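Before you hang anything back up, give the hangers themselves a little attention – it takes less time than making coffee, and your closet will thank you for it all year long. I do mine every April, when the sweaters come out.

1. Clear a table and lay a white board or an old sheet over it, so pale plastic shows up any grime.
2. Set an empty basket off to one side for the keepers.
3. Lay one hanger down flat and look along the lower bar, where bending starts, and then up around the hook.
4. Wipe it with a cloth wrung out in warm soapy water, paying extra mind to the little notches, which do love to collect lint.
5. Dry it well, and into the basket it goes!

I like to work in batches of 12 – any more and I get careless and start skipping the hooks.
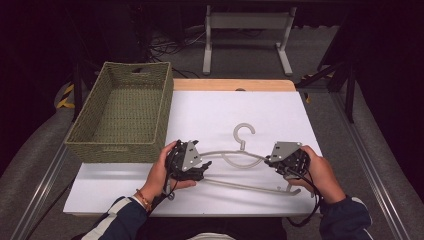
*A gray plastic hanger on the board, with the olive green basket alongside.*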